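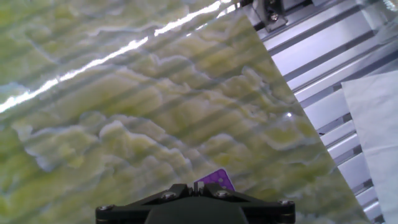

Ticket 954 - Skotent wireless trailer light set, left turn signal not working
Status: Solved
Product: Skotent tow light, wireless, magnetic mount
Opened by: Oluwaseun Bako
Date: 18/10/2018

Description of the problem

Good morning. I bought the Skotent light set in July from the shop Jaunzems. I use it on a small utility trailer behind my pickup. In the first months everything was correct. Now the tail light and the brake light work on both sides, but the left turn signal does not blink. The right one blinks normally. When I switch on the hazard lights, only the right side is blinking.

What I have already tried:
Charged both lights for the whole night. The charge lamp became green on both.
Changed the places of the two lights. The fault stays on the left side of the trailer, so I think the lamps are good.
Cleaned the pins of the transmitter with a dry cloth.
Checked the fuse for the trailer socket in the truck. It is not burned.

Please tell me if I must send back the transmitter or the complete set.

Reply from Plemance support

Thank you for the clear report. You wrote that you changed the places of the lights. Did you also change the L/R switch on the back of each one? If the switch was not moved, the lights still listen to the same side as before, and the test does not tell us which part is bad.

Please also test the vehicle socket with a simple four-pin tester. With the left signal on, the yellow wire pin must blink.

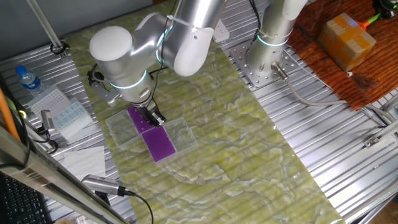
Trays on the green mat, two of them with purple pads.

Reply from Oluwaseun Bako

You are right, I did not move the switches. I repeated the test with the switches changed, and the left side still does not blink. So both lamps are good, this time it is sure.

After this I used the tester. The yellow pin has no signal. I removed the Jident adapter (the one from seven pins to four) and measured directly in the socket of the truck - there the left signal is present. Inside the adapter I found green corrosion on one contact. I was surprised, because from the outside it looks like new.

Reply from Plemance support

Then the transmitter is not the cause. We recommend to replace the adapter and not to clean it. Put a little dielectric grease on the new contacts before you connect it.

Reply from Oluwaseun Bako

New adapter installed, with grease. Left signal, right signal and hazard lights are working. I drove to the landfill and back with the trailer and had no more trouble. You can close the ticket, thank you for the patience.

Ticket closed by Plemance support.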